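# Chapter 8: The Things That Have Nowhere to Go

Every household, school, surgery and staff room has a place where objects wait. They wait for an owner, or for a battery, or for somebody to admit that the lid belongs to nothing. The place may be a drawer, a windowsill or the back seat of a car. In larger premises it is very often a set of shelves on wheels, the wheels having been chosen in the hope that the problem could be moved.

In Chapter 7 we dealt with things that have a home and have strayed from it. A pair of scissors on the bath is an easy case. You know where it goes, you are merely cross. This chapter is concerned with the harder class, which we shall call **floating stock**: items that are wanted, or might be, and for which no place has ever been decided. By the end of it you should be able to sort a mixed shelf, give each level of it a job, and defend your decisions to the people whose belongings you have moved. The last of these takes up the most pages.

## 8.1 Why shelves fill from both ends

Put an empty set of open shelves in a room used by more than two people and leave it alone. It will not fill evenly. The top goes first, being at the height of the hand, and anyone passing with a box under one arm can be rid of it without bending. The bottom goes next. Soft toys, bags and odd shoes end up there because it is near the floor, where they were in any case, and lifting them six inches counts as tidying.

The middle is another matter. To put something on a middle shelf you must look at the shelf, lower the thing in beneath the one above, and let go of it tidily. That is three small acts of attention, and at half past five they are not to be had.

Bríd Dolan, who ran the play sessions at the Hailu family rooms for many years, called the middle shelf "the good front room". It was kept nice, and no one went in it.
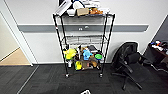 Áine Heffernan objects that this is unfair to the middle shelf, which in her experience stays bare for the plain reason that somebody cleared it and then ran out of afternoon. A person tidies what is easiest to see into, she says, feels much better, and goes home. She would like it recorded that she has done this herself on a good many Tuesdays.

The objection is a fair one and we shall keep both accounts in play. They lead to the same result, a set of shelves with a plush toy among the heap at the top, more plush toys at the bottom, and a clean stretch of wire between them. They call for different remedies, though. If the middle never fills, its job has not been made plain to anyone. If it has been emptied and the rest left, the sort was begun in the wrong place.

Before you touch a shelf of your own, then, find out which of the two you are dealing with. Asking is quicker than guessing. Ask the person who uses the room last in the day, and ask when nobody else is listening.

## 8.2 The three loads

Whatever its history, a mixed shelf can be broken down into three loads.

**The live load** is what gets used. A toy that comes out every session is live, however dreadful its condition. So is the bottle of whatever it is that gets wiped on the tables.

**The sleeping load** is what will be used again at a known time: the paddling pool, the Christmas tin, the spare packs of anything bought in bulk. Sleeping things are entitled to shelf room, but not to the best of it.

**The dead load** is the rest. Lids without tubs belong here, with cardboard kept for its shape, and one half of anything sold in twos. Students are generally timid about the dead load and will try to slip it into the sleeping load by imagining a use for it. Be strict. "It might do for the harvest table" is not a known time.

You will notice that there is no load for things people are fond of. This is deliberate, and it causes trouble every year. A plush toy that is never played with but whose removal would lead to tears, from a child or from a member of staff, should be marked with a dot of coloured tape and left until section 8.5.

## 8.3 Bulk, and how it misleads

Soft toys deserve a word to themselves. They are light, they squash, and they take up a great deal more room than their importance would suggest. A single large one can hide a jigsaw, two beakers and the register. Because they squash, they also make a shelf look as though it will take one more, and it always will, right up to the moment someone brushes past.

Hard boxes mislead in the opposite way. A box on its side looks like an object when it may be only air with cardboard round it. Dymphna Keogh's rule was to pick up every box on a shelf before writing down a single thing about it, and to write down first whether it was empty. She reckoned this shortened most lists by a third, and shortened most arguments by more.

The practical rule is to take soft things off first and put them back last. Until they are off, you have not seen the shelf.

## 8.4 A worked case: the Clenen store

The Clenen toy library lent to 200 families from a room meant for coats. Its stock book listed 450 toys, and the budget for new shelving was 3,000 euro, which the management was keen to spend. Pirjo Kuusisto was asked which shelving to buy.

She bought none in the first month. She had the staff empty one unit at a time, starting at the bottom, and sort it on the floor into the three loads. The bottom came first because it had been full the longest and had the most dead load in it, and because people give up halfway through a job. If they must give up, she wrote, let it be with the worst part behind them.

The live load went back on the middle shelves, within reach and in plain sight. Heavy things that rolled or tipped went at the bottom. The top was given to the sleeping load, in closed boxes with the name on the short side, and nothing was allowed to stand higher than the box beside it. Wheels were locked before loading and stayed locked.

When all this was done the room held everything that was live, and there was a shelf over. Conall Scanlon, who had already chosen the new shelving from the Lelard catalogue, took it well, considering. Part of the money went on a carpet.

The arrangement lasted until August, when the play scheme came back from the beach and put eleven wet buckets on the middle shelf. Kuusisto's notes for that week are brief and are not reproduced in this book.

## Before you read on

Choose a shelf that you pass every day and are not responsible for. Write down from memory what is on its top level, then go and look. Most people remember the largest thing, the ugliest thing and the thing that belongs to them.

Keep the list. You will need it for section 8.5, along with a roll of coloured tape and, if you work in a shared building, the goodwill of at least one colleague.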